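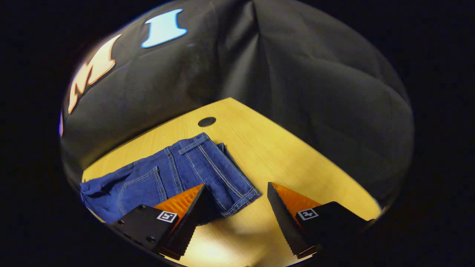 Home Issues Authors Search Contact

4.2 Who the letters came from

I went into this part of the project expecting the Guddale letters to be mostly form mail -- the kind an advocacy group writes and its members sign. I was wrong, and I had to redo my coding sheet in February. Of the 1,516 letters senators got during the confirmation fight, 786 shared no full sentence with any other letter in the pile. Nima Amini and I each read the same batch of 800 and compared notes, and we disagreed on 49 of them, mostly over whether a pasted opening line made the whole thing a form letter. I said no. Nima still says yes.

Figure 3. Letters by week of arrival, form mail and personal mail shown separately.

The personal letters came early, before the committee vote, and the form mail piled up after it. I read that as groups catching up with their own members, though Nives Colombo has pointed out to me that a slow mail room would give you the same curve. She may be right, and the date stamps don't settle it. What I can say is that senators facing a close race got more of both kinds, and their replies were shorter. I come back to the replies in Section 5.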